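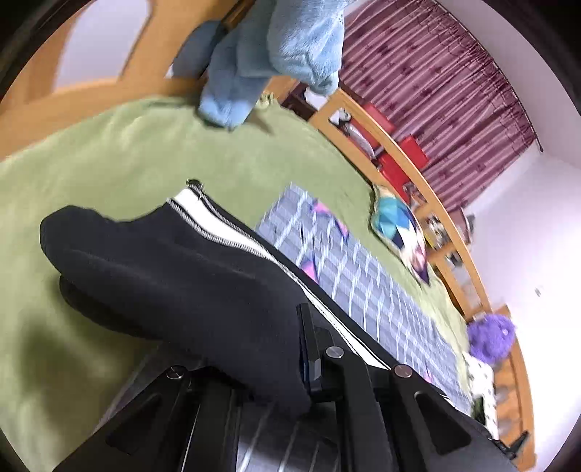
Do you need to follow any rules before letting a laundry-folding machine loose in a bedroom?

Very few that bind you as the owner, so most of the useful ones are house rules you write yourself and stick on the closet door.

I have been trying out home helpers for this page since the days when a robot vacuum was a novelty, and I remain hard to please. The sales pages for the newer arm-type machines (Kaltlow and Holtano are the two I get letters about) talk a lot about standards. Read slowly. "Designed with safety standards in mind" is a sentence that commits the seller to nothing. If a machine was tested to a standard, the paperwork gives the number of the standard, the year of the edition, and who did the testing. Ask for all three in writing before you pay. I asked one seller in July and got a color brochure.

Sorting before folding

Clothes with metal zippers go in their own pile. Close the zipper all the way and turn the pull under. An open zipper snags on fleece when you do it by hand, and I see no reason to trust a machine to notice sooner than you would.

Clear the bed down to one plain blanket. Shaggy toys, cushions and small cloths come off first and go in a bin on the floor, well out of reach of the arm. The Kaltlow booklet claims it can "work around everyday clutter." Fine, let it prove that on your old dish towels.

Dark clothes on a dark cover are a bad bet. Put a light sheet down.

Empty the pockets yourself. Every time.

Beds with rails or slats

Slatted sides are where I get fussy. Anything that grips can close on a slat as easily as on a sleeve, and a sleeve pushed through a gap makes a nice little tug of war. Keep the folding area a forearm's length from the rail, or do the job on a table. Pull the bed away from curtains too, or tie them up. Shelves behind the rail should be cleared at least as far as the arm can stretch, and measure that stretch with a tape. My Trokomberg leaflet gave 725 millimeters, and that was to the wrist, with the fingers left out — a detail in tiny print on page 91.

My five house rules

1. An adult in the room whenever it is running. Next door with the radio on doesn't count.
2. No children or pets on the bed, ever, even when it is paused. Paused still has power.
3. Find the stop button and press it in the middle of a job before you rely on it. Do it again each month.
4. Unplug before you touch the fingers, and that goes for picking off lint.
5. Five garments at a time. A big heap only makes it harder to see what has gone wrong underneath.

Wipe the finger pads with a barely damp cloth. No fabric softener sheets, whatever the forum says. Check the screws with the tool that came in the box and stop when they are snug.

Cameras

Plenty of these machines see by camera, and a bedroom is a bedroom. Look for where the pictures are stored, for how long, and whether you can switch that off and still have a working machine. Lefèvre puts it in the main manual, and I'll give them that. If you have to make an account to find out, I would send the thing back while the return window is open.

As for whether it saves time, I can still fold a track top faster than I can set up a bed for one of these. Ask me again next year.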